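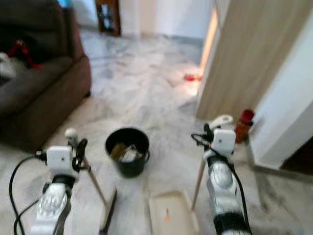 Robots at Home > Standards and Practice > Household Trials FAQ

Household trials: rules, standards and the claims people make about them

8 November 2023
By the Trernar standards desk

We get the same questions every time a company announces that its two-armed machine is ready to sweep, tidy or fold in a real house. The answers are ours. Vendors were invited to correct matters of fact, and two did.

Is there a standard a home robot has to meet before it can be tested in someone's house?

Less than the brochures suggest. There are published safety standards for personal care robots and for industrial arms, and a careful company will borrow from both. What you usually won't find is a document that says "this arm, with this gripper, holding a broom, in a room with a sofa and a curtain, is acceptable." Somebody at the company made that call. Ask to see how they made it, and ask for it in writing.

The Dravura brochure says "designed to meet international safety standards." Is that worth anything?

Very little as it stands. "Designed to meet" tells you about an intention. Ask which standard, which edition, who tested the machine, and which configuration they tested. If the arms were assessed with bare grippers and the trial uses long-handled tools, the paper and the machine in your living room have parted ways. We put those four questions to Dravura in August and got back a link to the brochure.

Why does holding a stick change the risk assessment? It's only a broom.

A broom handle makes the arm longer. Whatever speed the wrist turns at, the far end of the handle moves faster, and it can reach places the arm alone can't. Most of the force limits people like to quote apply to contact with the arm itself. A thin handle meeting a shin or a face is a different contact and needs its own entry in the assessment. With two arms and two handles, a broom in one and a dustpan in the other, you also need to cover what happens when the handles cross or one gets trapped under furniture. We have read assessments that ran to many pages and gave the tool one line.

Should the tool be part of the approved setup?

Yes. Write down the tool, its length, how it is clamped and what the operator does if it slips. Swapping a broom for a mop is a change and should be logged as one. Widmer's trial form has a box for this, to its credit. It also lets the operator write "various," and most of the completed forms we saw took up that offer.

How far away should people stay?

Farther than the arm reaches plus the full length of the tool, with extra room for stopping distance. We won't print one number for every machine, and we'd be wary of anyone who does. Mark the line on the floor before power goes on. If the room is too small for that, use a bigger room. "The residents were told to be careful" isn't a control measure.

Does the floor matter?

It does. Polished stone and glossy tile can reflect enough light to trouble cameras and some depth sensors, and a base that stops well on carpet may behave differently on a smooth surface. Test stopping on the floor you'll be working on. Do it again with the curtains open and closed if the light changes much. A pass on a lab's rubber mat says little about marble.

Should the room be cleared first?

That depends on what you claim to be testing. If you want to know whether the machine copes with an ordinary home, clutter belongs in the trial, but it should be recorded. Bottles get special attention in our checklist. Glass, cleaning products and anything that spills should be moved outside the reach of the arms and the tools. Trailing fabric, such as a long curtain, should be tied back or treated as a snag hazard. A bucket or open bin in the work area should be listed along with what's allowed to go into it.

What about cables on the arms?

Any cable that loops away from the arm needs to be checked through the full range of motion, with the tool fitted. The loop can catch on a handle, a chair or the other arm. Check the slack at both extremes and check it again after a session. Harkska recommends inspection every 6 months. For an arm in daily use we think that's far too long, and we have yet to see the data behind it.

Who needs to hold the stop button?

One person whose only job is to hold it. If the same person is also taking notes, changing the task or talking to the family, you don't have a stop operator. Many trial plans list one on paper and then give that person a clipboard.

One company told us it has run 883 sessions without an injury. Isn't that good evidence?

It may be. We'd want to know how long each session was, how many involved tools, how near people were, and how near misses were counted. A company that reports plenty of sessions and no near misses at all either has a remarkable machine or a weak reporting form. We asked for the form and are still waiting.

Do residents have to agree to being recorded?

Get consent from every adult in the home, separately from consent to the trial itself. Cameras on these systems see sofas, shelves, mail and doorways as well as the task. Say what's kept, for how long, and who can look at it. Visitors count too. A general line in the terms of service about "product improvement" doesn't cover it, in our view.

Can we call a trial "certified" if we follow your checklist?

No. We don't certify anything, and we've asked two firms to take our name off their pages. The checklist helps you find gaps. Completing it shows that somebody completed it.

Where do I send a correction?

Use the contact form and quote the question you're disputing. Please attach the test report. Press releases go in a separate pile.

Related items
Reading a force limit table without fooling yourself
Widmer trial form: what we would change
Stop buttons, wireless and wired
When a gripper change means starting over
Harkska replies on inspection intervals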